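4.2 Installing the replacement parts

Applies to the Belten 709 tower, side panel removed. Disconnect the power cord and wait 18 seconds before touching the board.

1. Lay the tower on its side with the open side facing up.

2. Place the drive, processor and memory module in their positions on the Ivik parts tray. Keep the tray to the left of the tower.

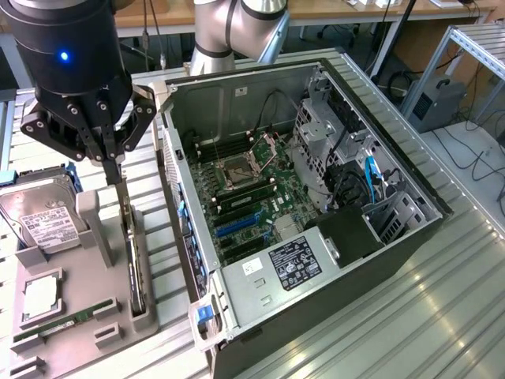

3. Raise the socket lever and load plate fully. Lower the processor straight down, close the plate and return the lever.

CAUTION: Do not touch the contacts in the socket or on the underside of the processor.

4. To fit an expansion card, open the blue clip at the slot position. Press the card in evenly, then close the clip.
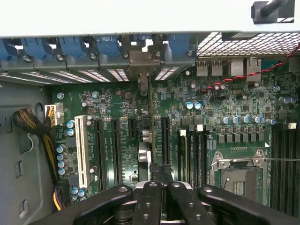
5. Check that the board power connector is fully seated. Route loose wires away from the slots.

6. Align the notch of the memory module with the key in the slot and press both ends until the latches close. 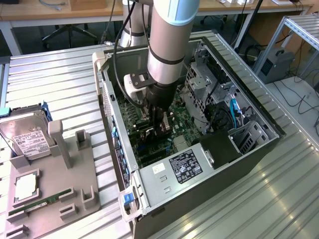 NOTE: The power supply does not need to be removed for any step in this section.

7. Hold the drive carrier by its blue handle and slide it into the bay until it stops. Do not force it. 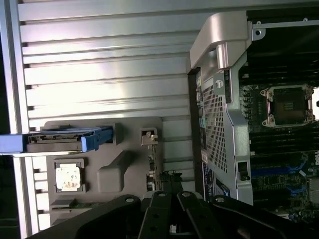 Figure 4-4. Drive carrier with blue handle, and processor in square recess.

8. Refit the side panel. Record the work on form Ivow 100.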